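Mbwambo Center Opens Robotics Laboratory to Visitors

The Mbwambo Center for Applied Automation welcomed 67 visitors to its robotics laboratory in January for the first open day of the academic year. Guests included students from Stiltton Technical College, parents, and staff from local businesses.

The program began at 9 a.m. with remarks by Dr. Zawadi Rotich, director of the center, who outlined current work on teaching robots to handle everyday household items. Visitors then moved in small groups through the laboratory, where each group attended a 90-minute session led by research staff.

During the sessions, Dennis Okoth and Myung-ja Na demonstrated the use of hand-held grippers to record the motions a person makes when picking up, moving and setting down an object. Visitors were invited to try the grippers themselves. The laboratory has collected more than 2,000 such recordings under the Sandberg project, which is in its second year.

"Many of our guests had never held research equipment before," Dr. Rotich said. "Their questions about how a machine learns to grasp a bottle were very close to the ones we ask ourselves."

Brian Ogola, who teaches electronics at Stiltton, attended with a class of second-year students. He said that several of them planned to apply for the center's summer placements. Six placements will be offered this year, and applications will be accepted through the end of March.
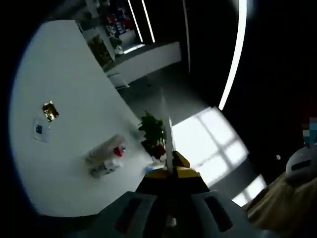
Robotics Laboratory, Mbwambo Center for Applied Automation

A hand-held gripper at the demonstration table, with a red-capped bottle and other small items on the tabletop. Groups from schools and colleges may request a visit by writing to the laboratory office. Requests should state the size of the group and the preferred month.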